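Grernidine Open Day

The Grernidine Open Day is a public demonstration of robot handling work held each February at the Pisham works of Flikar, a maker of small automation equipment. It is best known for its cloth-handling tables, where visitors watch a robot arm pick up, move and lay down towels and other soft goods. The event takes its name from the Grernidine building, the older of the two halls on the site.

History

Flikar first opened the hall to visitors as a half-day event for local schools. The early programs showed only rigid parts, mostly boxes and bottle caps being sorted into bins. Cloth was added after the company began work on laundry and linen handling, and it soon drew the longest lines. The school session was kept as a separate morning slot, and the afternoon was opened to the general public.

Attendance was 240 in the first year and reached 3,141 in the most recent one. Entry is free, but the cloth tables are limited to groups of 30, and tickets for these are handed out at the door.

Format

A visit starts with a short talk in the front hall and then moves along a marked route. The stops are close together and each one has a staff member who runs the arm and takes questions. Visitors may ask for a run to be repeated, and often do.

At the cloth tables, the arm works over a shallow tray. The operator places a towel, starts the run and stays within reach of the stop button. Some runs are done under direct control, with the operator guiding the arm by hand controller. Others use recorded motions. The difference is explained before each run – visitors had complained in earlier years that they could not tell which was which.

Failed grasps are left in the program. A towel may slip or fold over on itself, and the staff member then resets it and tries again. A session at one table lasts 72 minutes, including questions.

Lévesque Room

The Lévesque Room, at the end of the route, holds the workbench displays. These cover gripper fingertips, wrist mounts and wrist cameras, with worn parts laid out beside new ones. Visitors can handle most of the items. The room also has a table where soft fingertips can be tried by hand on samples of cloth, paper and foam.

Access

The hall is on one level apart from the Lévesque Room, which is reached by a ramp from the yard. Parking at Pisham is limited and visitors are sent to the field across the road. The route and session times were last revised on 2022-12-30, when the towel runs were moved to the start of the afternoon program.

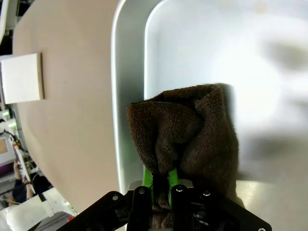
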